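Minutes of the Family Council, Zullstead Care Home
10 Dec 2020, by video call
Present: nine family members, the head of nursing, the activities coordinator. The director excused herself.

1. Minutes of the last meeting
Approved with one correction. The hearing test on the second floor was for all residents, not only for new ones.

2. Visits
Visits stay limited to one person per resident, 28 minutes in the room by the garden door. Several families find this too short for a resident with dementia, who needs time to recognize the visitor. The head of nursing will ask if two slots can be joined together. Answer at the next meeting.

3. Memory group
The group continues in the Sauerland room, with fewer chairs. The coordinator asks families to send old songs and recipes – photographs are already enough. Names must be written on the back of everything.

4. Night staff
A daughter reported that her father was awake and walking at night three times and she was informed only later. It was agreed that the family is called the next morning, before noon.

5. Money
The council account has 1448 dollars. The large-print calendars from Kanard did cost 174 dollars. The rest is kept for the sensory garden. 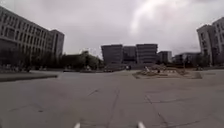 The garden work is planned for April. Plisia will send a new offer for the raised beds, the first one did not include the handrail.

6. Other matters
Labels in clothes are again missing. Please check the sweaters, and also the slippers.

Next meeting: date will be sent by e-mail.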